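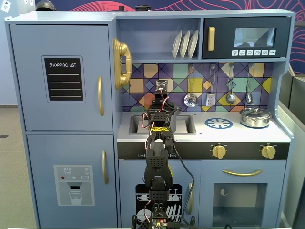
Page last changed: July 27, 2025

How does a robot arm know what to do?

A robot arm cannot think for itself. It follows software, a set of instructions that runs on a computer. At the Stollholm learning centre, our robot arm practises in a toy kitchen.

The software has two main jobs. The first is called perception. A small camera on the arm takes pictures, and the program searches them for shapes and colours it has learned, such as the silver pot with its lid.

The second job is planning. The program works out a path for the gripper — the part that holds things — so that it does not bump into the shelf or the wall.

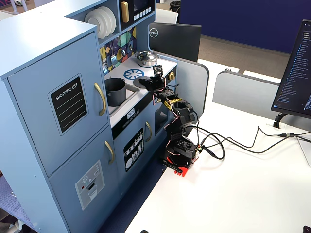 Once a path is chosen, the software tells each motor how far to turn. It then checks the camera again and makes small corrections. Programmers call this a control loop.

Students may visit the kitchen in September. Questions can be sent to Henrike Reinholz through the school office.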